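Zerncombe Round Bread Basket, Low Rim

Shallow woven basket for bread, fruit, vegetables and the post 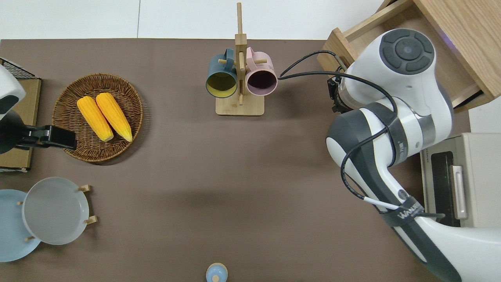
What you get

One round wicker basket with a low rim, and nothing else. There is no liner, no gift box and no leaflet about the healing power of willow. It weighs 260 g, so it will not trouble your wrists or, sadly, a determined draught from the back door.

We have sold the Zerncombe since the shop was half its present size. In that time it has been joined by a taller basket, an oval basket and a basket with a lid that Annelore Wiegand was sure would be huge. The lid is now in our clearance section. The Zerncombe carries on.

Everyday use

It was designed for bread. Most of you use it for something else and write to tell us so. Corn on the cob, eggs, onions, clothes pegs, car keys, and in one case a very small tortoise, who we are told has since moved out.

The low rim lets people reach in from any side of the table without knocking over the gravy. It also means round things will leave if you carry it at a tilt. Plums are the worst. If you mainly want to transport plums, look at the Plorport, which has proper sides and costs more.

Hot rolls can go straight in on a cloth. Hot pans can't, cloth or no cloth.

Care

Shake out the crumbs over the sink. Wipe with a damp cloth and leave to dry away from the radiator. Please don't put it in the dishwasher – we can always tell, and the returns desk is run by Hildegard Wunderlich, who has seen every possible excuse and enjoyed none of them.

If the wicker starts to creak, mist it lightly with water. A little creaking in November, when the heating comes on, is normal.

Ordering

Item number: 1692
Weight: 260 g
Liner: sold separately (item 553)
Dispatch: within 48 hours of your order
Returns: unused, please. Toast counts as use.

Cafés and guest houses wanting a dozen or more should ask for Rekha Krishnan, who handles trade orders and is allowed to give discounts. Benedikt Steinbach is not, whatever he told you at the fair.

Colour and weave vary a little from one basket to the next. We can't pick out a darker one for you, though people do ask very nicely.

You may also need

Zerncombe liner, plain cotton
Plorport deep basket
Mühlbauer bread knife, left or right handed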